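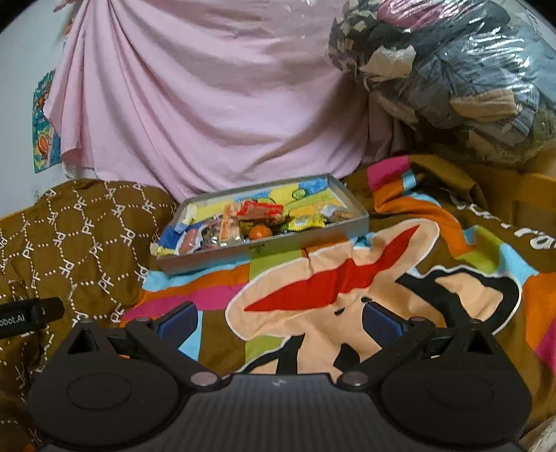
A blanket printed with a large cartoon monkey face and horizontal stripes in several colors

Blanket

A blanket is a flexible sheet of textile used to cover the body and slow the loss of heat, usually during sleep or rest. The term covers woven, knitted, felted and nonwoven goods. It is distinguished from a quilt or comforter, in which two outer layers enclose a filling, and from a sheet, which is thinner and normally lies against the skin. A small blanket used on a chair or sofa is called a throw.

Contents
1 Etymology
2 Thermal function
3 Fibers
4 Construction
5 Finishing
6 Color and printing
7 The Torndale trade
8 Sizes
9 Care and wear
10 Other uses
11 See also

Etymology

The English word comes from Old French blanquette or blankete, a diminutive formed on blanc, "white." It first referred to undyed woolen cloth, some of which was used for clothing. The sense of a bed covering was established in Middle English. The verb "to blanket," meaning to cover evenly, developed from the noun.

Thermal function

A blanket produces no heat unless it contains an electric element. It slows heat transfer from the body, mainly by holding still air between and around its fibers. Air conducts heat poorly when it cannot circulate, and the performance of a blanket depends more on the volume of air it holds than on the weight of its fiber.

Thickness under load is therefore a useful measure. A lofty fabric that flattens under its own weight or under a second cover loses much of its insulating value. Crimped fibers, such as wool and textured polyester, recover well after compression. Smooth fibers, such as untextured cotton, recover less.

Open fabrics, including the cellular or leno-woven type common in hospitals and nurseries, are cool when used alone in moving air. Under a closely woven top cover the openings hold air and the insulation rises. Moisture also affects performance. Water displaces air and conducts heat more readily, so a damp blanket is colder than a dry one of the same construction.

Fibers

Wool was the main blanket fiber in much of Europe for several centuries. It absorbs a large amount of water vapor before it feels damp and does not ignite easily. It can shrink through felting and is attacked by the larvae of clothes moths.

Cotton is washable at high temperatures and is used where frequent laundering is required. Cotton blankets are generally heavier than wool blankets of equal warmth.

Acrylic fiber imitates the bulk of wool at lower cost. Polyester is used in knitted pile fabrics, including fleece and the short, dense pile sold as plush. Both fibers dry quickly. Both tend to hold static charge in dry rooms, and both soften or melt when exposed to strong heat.

Blends are common. Reclaimed fiber, produced by shredding used clothing and mill waste, is spun into coarse yarn for relief blankets and moving pads.

Construction

Woven blankets are made on wide looms in plain, twill or double-cloth weaves. The weft is often thicker and more loosely twisted than the warp, which leaves fiber available for raising into a nap. Double cloth has a different color on each face and can be reversed.

Knitted blankets are produced on circular or warp-knitting machines. Warp-knitted pile is the usual base for printed plush goods: the pile yarns are knitted between two ground fabrics, which are then cut apart by a traveling blade to give two separate pile cloths.

Felted blankets are formed by matting wool fiber with moisture, pressure and movement. Nonwoven blankets are made by needle punching or stitch bonding a web of fiber and are common in single-use applications.

Finishing

Woven goods leave the loom flat and rather harsh. Woolen pieces are scoured to remove oil and then fulled, which shrinks and thickens the cloth. The surface is raised by rollers set with fine wire, a process known as napping. Teasel heads were formerly used for the same purpose. Pile fabrics are brushed, sheared to an even height, and sometimes passed over a heated cylinder to straighten and polish the fibers.

Cut edges are closed in one of several ways. Overlocking is the cheapest. Blanket stitch, in which each loop is caught along the edge, is traditional on wool. Binding with satin ribbon gives a smooth edge near the face but often wears out before the body of the blanket. Fringes are formed by leaving warp ends free and knotting or twisting them.

Color and printing

Early patterned blankets obtained their design from dyed yarn, which favored stripes and checks. A stripe across the width requires only a change of weft color and no special equipment.

Printing permits pictorial designs. In rotary screen printing, each color is pressed through its own perforated cylinder. In transfer printing, disperse dye is first applied to paper and then driven into polyester fabric by heat. Digital inkjet printing needs no screens and is suited to short runs.

Children's blankets often carry animal faces, vehicles or storybook figures at large scale. Large flat areas of color with heavy outlines tolerate the slight spreading of dye that takes place in pile. Fine lines are easily lost when the pile is disturbed. Dye may reach only part of the pile depth, in which case the reverse is paler than the face.

The Torndale trade

Local blanket making at Torndale is first recorded in 1325, in a list of tolls charged on cloth carried over the Ureck, the river that later drove the fulling mills. At its height the trade supported 17 mills. Output consisted mostly of white woolen blankets with a colored bar at each end.

A heavier double-faced type, the Zastik, was named after the upland district where its wool was gathered. Pieces were sold at a cloth fair held each May. The last working mill, Obi, changed from wool to acrylic before it closed. Two of the mill buildings still stand.

Sizes

Blanket sizes follow mattress sizes, with an allowance for overhang at the sides and foot. Labels such as twin, full, queen and king are not applied uniformly, and finished dimensions vary among makers. Crib blankets and throws are smaller and are not tied to a mattress width.

Care and wear

Pilling is the most frequent surface fault. It results from loose fibers tangling into small balls under friction and is more persistent in synthetics, where strong fibers hold the pills in place. Other faults include matting of the pile, loss of nap and failure of the edge binding. Wool is washed cool with little agitation and dried flat. Polyester pile is washed warm and dried at low heat.

Other uses

Blankets are also used as saddle pads, picnic covers, packing material and wall hangings. Fire blankets are made from glass fiber or treated wool and smother small fires by excluding air. The reflective emergency blanket is a metal-coated plastic film that reduces radiant heat loss.

See also

Comforter
Fulling
Napping (textiles)
Pile (textiles)
Quilt

Page last revised 6 Jul 2026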